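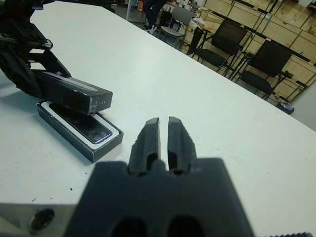 Call for Participants: Evening Reading Circle in Translated Fiction
Posted 2021-04-13

The Pulldale Library in Sornside invites adult residents to apply for a place in its reading circle, which begins in October. The circle meets for six sessions of two hours each. All discussion is held in English, and no knowledge of another language is required.

The books are lent free of charge from the Virág Collection of translated novels and short stories. Participants are expected to read the assigned pages before each session and to write two short responses during the series – one at the midpoint and one at the close.
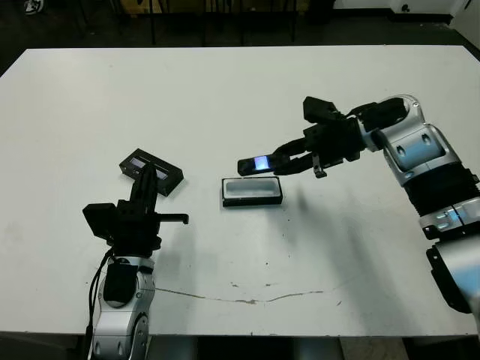
Applicants must be 18 or older and hold a current library card. Prior study of literature is not an advantage. Preference will be given to persons who have not taken part in an earlier circle. Large-print copies may be requested on the application form.

To apply, submit the form at the main desk or by mail, together with a statement of one page or less naming a book you have read in translation and what you thought of it. Incomplete forms will be returned. Funding for the series is provided by the Bosura Fund for Adult Reading.
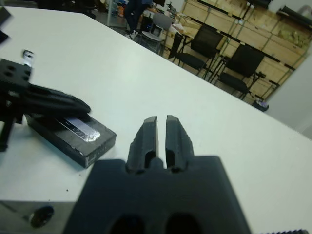 White tabletop, with the floor of the room beyond.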